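Pre-run checks, two-arm build, Sonville shared workshop (April, evening slot)

- [x] **E-stop.** Pressed it 3 times, arms dropped out each time. Lovely clunk!
- [x] **Wrist bands.** Both snug, I gave them a good wiggle.
- [x] **Joint cuffs.** Left one creaks a bit (it always has), no play in it.
- [ ] **Cables.** Not ticking this yet – they're still hanging too loose for my liking and I want clips on before we do anything fast.
- [x] **Run counter.** 2,723 before I started, written on the board.
- [x] **Speed limit.** Set to 100 on the Jetstead controller, and please leave it there.
- [ ] **Overhead lift with cloth.** Grippers hold the hem nicely, but I'd like a proper look at the slack between them.

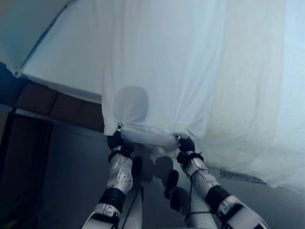
Grethe Stougaard: I'd hold off on the lift until the cables are clipped, Kheri. A sheet that size could drag one into a joint on the way down, and I've got spare clips in the Dilau box if you want them.

Yes please! Clips first, then I'll redo the last line.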